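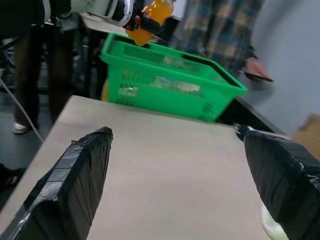 DUTETTI, April

Print this page | E-mail this story

Thirumalai Menon does her grocery unpacking in one spot and one spot only, the end of the table closest to the door, and she was already talking before I had my coat off.

"If the basket goes on the floor, it stays on the floor," she told me. "I've lived with me for a long time. I know."

The basket is a green plastic one, the kind with slots in the sides, and I have to say I'm a convert. I went home and bought one! Menon likes that she can see what's in there without digging. Bottles and clear containers go in first, and the table gets wiped before anything else lands on it (she's strict about that).

She runs the Kinyua pantry class with Cheng-en Hsu, and the two of them disagree about nearly everything. Hsu wants bottles sorted by size. Menon wants them sorted by what you reach for.

"Size looks great for a day," she said. "Then you're moving six tall ones to get to the dish soap."

Hsu, when I got him on the phone later, laughed for a good while at that. "She reaches for everything, so her way is no way at all," he said. "Ask her where the vinegar is."

I did ask. It took her a minute.

The class started with 39 people on the sign-up sheet and 31 came back for the second round, where they tackle the dreaded under-sink cupboard. Menon tells them to bring whatever basket they've got, any color, as long as it has holes. A solid bin collects drips, she says, and then you've got a sticky ring and a bad mood.

I wanted to know about labels, because I love labels. She made a face.

"Clear plastic, no label. Orange bottle, no label. You can see it's orange!" She does allow masking tape on refills, with the name written big, and she'd like people to quit saving every empty tub that comes into the house.

Their next round covers the freezer. Hsu is bringing a chart.

Recent stories
Celloseo Street market adds evening hours
Dranik hardware store moves next door
Readers share their best junk drawer finds
What to do with 1199 loose buttons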